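Pre-show electrical and rig check, Rantala main room. Sun 10 January. Checked by Aino Tikkanen, comments by Wael Fahmy. Bass night, doors as per the run sheet.

## Power and cabling

- [x] Distro tagged and in date
- [x] RCDs tripped and reset on all outlets, stage left and right
- [ ] Cable ramps across the fire exit path. **Comment:** 2 ramps short. Hanne Toivonen is bringing them from Grira. Don't open doors until they're down.
- [x] No daisy-chained power boards behind the decks
- [x] Playback computer earthed, no exposed mains. **Comment:** cover goes back on before it's racked.

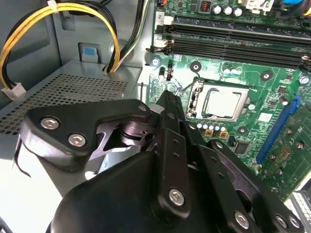

*Computer case open, motherboard and cabling.*

## Subs and tops

- [x] Sub stacks strapped, straps not frayed
- [x] Castors off or locked
- [ ] Crowd barrier in front of subs. **Comment:** one foot is loose on the left section. Wael to tighten, then shake test it with two people.
- [x] Tops flown with safety bonds fitted. Ratings legible on the shackles.
- [x] Limiters set and locked. Kerttu Savolainen has the password.

## Booth

- [x] Table rated for the gear and doesn't rock with the subs going
- [x] Drinks shelf kept below and away from the mixer
- [ ] Monitor wedge lead taped. **Comment:** tape lifted during soundcheck. Redo with the wide gaffer.
- [x] Spare USB sticks in the drawer
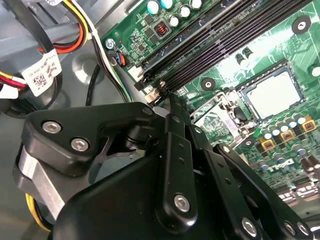

- [x] Torch in booth, battery tested
- [x] Set files backed up to second drive. **Comment:** Vosuten's support act sent theirs late, so check the last 3 tracks load.

## Room and people

- [x] Capacity sign reads 400 and matches the licence
- [x] Exit lights on, both sides
- [x] Earplugs at the bar and at the door. **Comment:** only 20 pairs left at the door. Top up from the office.
- [x] Haze machine clear of curtains, detector isolation signed for by Aarne Hirvonen
- [ ] Strobe warning at entry. **Comment:** the old sign still says May. Print a new one.

Open items go to Wael before doors. If the barrier foot can't be fixed, swap the whole section for the spare in the loading dock and note it on the back of this sheet.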